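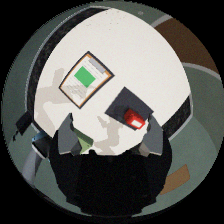
Subject: Re: [civil-dockets] Cekport settlement - what is sealed and what is not
Date: 2022-05-13

> I pulled the Likimov v. Cekport docket last night and the settlement
> agreement is missing. Entry 372 shows a title and no document. Does that
> mean the whole case is now sealed? We were planning to cite the summary
> judgment briefs in a filing against Mudaliar, and I don't want to get
> that wrong.

No. Only entry 372 and its exhibits are restricted. The order granting the motion to seal is public, and page 3 of it limits the restriction to the payment schedule and the release terms. The complaint, the answer and the summary judgment briefs on both sides remain open, and you can cite them by docket number in the usual way.

Two points to check before you file.

First, the defendant's reply brief was replaced with a redacted version. The original entry is still listed but will not open. Cite the redacted one. The page breaks differ from page 9 onward, so pin cites taken from an older copy will be off.

Second, Zurkness was dismissed without prejudice before the settlement was reached. It is not a party to the agreement, and the release does not appear to cover it - at least, nothing in the public order says so. If your claim against Mudaliar depends on Zurkness having been released, you will need another source for that.

The order also sets a term on the seal. It expires six months after the final payment unless a party moves to extend it. The court has scheduled a status report for August, and the date of the final payment may show up there. I would set a docket alert and leave entry 372 alone until then. A motion to unseal filed now would probably be denied as premature.

The clerk's office will confirm the status of any single entry by phone. They will not do it by email.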